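Community / Toys & Games

Dondevar toy library opens second room for puzzles and soft toys

July 6, 2018

The toy library in Dondevar has opened a second room, giving members a separate place to borrow puzzles and plush animals. The new room is on the ground floor of the Veno building, next to the bus shelter, and uses the same entrance as the main collection.

The library started in January in a single room and quickly ran out of shelf space. Board games and building sets will stay where they are. Twisty puzzles, wooden puzzles and soft toys have moved across the hall.

The opening stock in the new room comes to 302 items, of which 79 are puzzle cubes in different sizes. The smallest are the 2x2 cubes, which the library suggests for younger children and for anyone trying a cube for the first time. Most of the larger ones were donated by the Omow puzzle club when it moved to smaller premises.

Plush toys were not part of the original plan. They were added after parents asked for something that toddlers could take home while an older brother or sister borrowed a game. Each one is machine washed when it comes back and stays off the shelf until it is fully dry. Toys with loose seams are set aside for the mending table.

Members may take two items at a time and keep them for 14 days. A loan can be renewed once if no one else is waiting. Cubes should be returned in one piece but do not need to be solved. Boxes should come back with the toy if there was one.

Membership is free for households in Dondevar and the Sầm neighborhood. New members need to bring proof of address. Children can choose their own items, but an adult has to sign for them.

The library is still accepting donations of clean soft toys and working puzzles. It cannot take battery toys or anything with missing pieces.

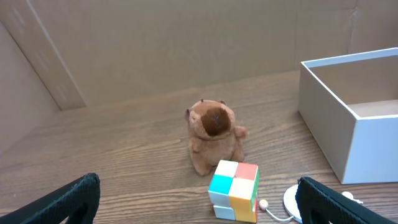

Can a 2x2 cube be borrowed together with a plush toy?

Members can take one of each on the same visit, which uses up the two-item limit. Both are due back on the same date.

Recent items
Sầm footpath closed for resurfacing
Omow puzzle club finds new meeting place
Summer hours at the Dondevar pool
Veno building gets new front steps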